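4. Assembling and Filling the Vudlow Stacking Drawers

This section covers the three-drawer unit used for dry snacks and small boxed goods. If you have the two-drawer unit, skip step 8. For the wall rail, see section 6.

Before you start

Allow 42 minutes for the whole job, longer if the shelf has to be washed down first. You need:
The three drawer modules
A soft cloth and warm water with a little dish soap
A deep bin or tub to hold loose items
A dry towel
A pencil

No tools are needed. Do not use a rubber mallet to join the modules. The corners are rounded and will mark.

Clearing the shelf

1. Take everything off the shelf and put it on the floor or a nearby table. Check dates as you go.

2. Stand a deep metal bin close to the shelf for the small loose items. Keep chip bags and instant noodle cups outside the bin. Bags crush easily at the bottom of a deep bin, and cup lids can be pushed in by anything heavy on top. Dust and specks collect on the floor of the bin, so wipe it out before you use it. 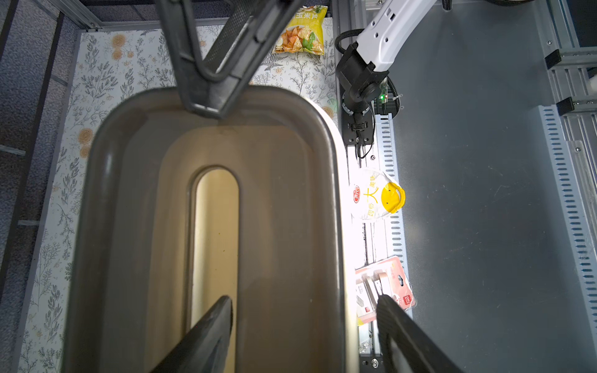
3. Wipe the shelf and the wall behind it. If the wall is papered, use a barely damp cloth and work from the top down. Do not rub over printed areas. Leave the shelf to dry for 16 minutes before putting anything back.

Joining the modules

4. Lay the first module on its side with its back toward the wall. Working on the side is easier than working upright, and you can see the seam along its full length.

5. Bring the second module up to the first. Line up the corners at one end, then press along the seam with the flat of your hand until the gap is even. A thin line between the two is normal. A gap wide enough to take a fingernail means that one of the edges is not seated. Pull the modules apart and try again.

6. Look into the open end of the second module before adding the next one. Small smudges inside can be wiped away at this stage and are awkward to reach later. Bring the next section in at a slight angle, holding it by the edge and keeping the rim clear of the tier already in place.

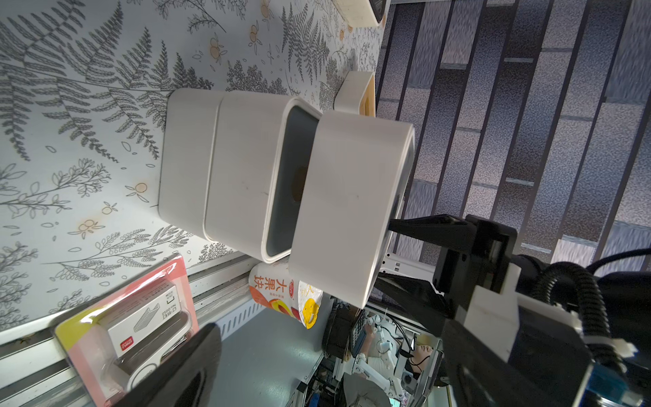

Once the rim is clear, straighten the section and let it meet the tier squarely. Forcing it in at an angle is the most common cause of scuffed side walls. Light gray scuffs usually come off with dish soap. Do not use scouring powder or bleach on the white plastic.

7. Check that each drawer moves before you go further. Slide it out by half its length, then push it back. If it catches, turn it end for end and try again.

CAUTION: Keep your free hand away from the seam when closing a module. Fingers can be pinched between the rims.

8. Add the third module the same way. Use the slot near the edge of the opening to draw it in or hold it steady. The third module may sit slightly apart from the other two until the unit is stood up. Leave flat snack bags and carded goods a hand's width from the stack so that they are not trapped underneath when you raise it.

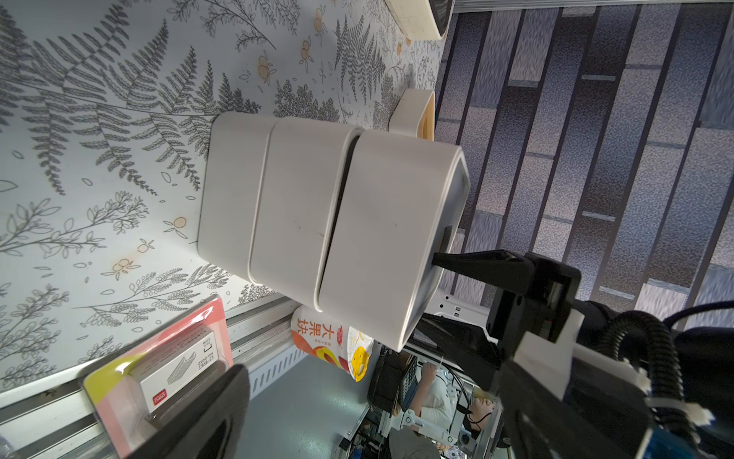 9. Raise the unit with both hands, one on the bottom module and one on the top. Do not lift it by a drawer. Mark the position of the two front corners on the shelf in pencil.

NOTE: Do not stack more than three modules. If you need a fourth, order the wide base (part 3190) and follow the sheet that comes with it.

Lining the shelf

10. Lift the unit off and lay the liner. Trundska shelf cloth, part 393, can be cut with household scissors. Any smooth tablecloth will do as well.

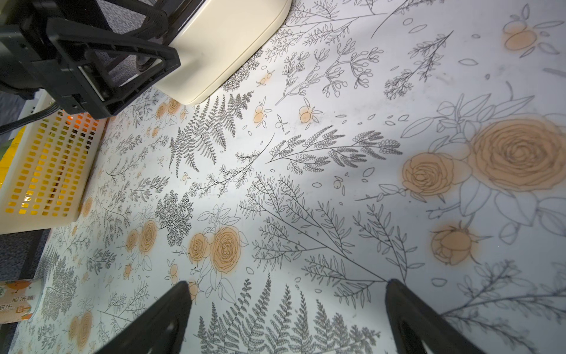 Smooth the cloth from the back of the shelf to the front and fold the extra underneath. Air pockets near the middle will make the drawers rock. With a patterned cloth, decide which way it should run before you cut. On a botanical print with large peach roses toward one side and looser sprigs elsewhere, put the roses where the shelf stays open and let the unit stand on the sprigs. Pale cloth shows bright glare under a strong light, so look for creases from a low angle as well as from above.

11. Set the unit back on the shelf and press down on the top to check that it does not rock.

Filling the drawers

12. Put the heaviest goods in the bottom drawer. Small boxes go in the middle. Use the top drawer for light packets, laid flat in one layer.

13. Store noodle cups upright beside the unit with the lids facing up. Do not lay them on their sides in a drawer.

14. Close all drawers fully. Open one drawer at a time when the unit is full.

Cleaning is covered in section 5.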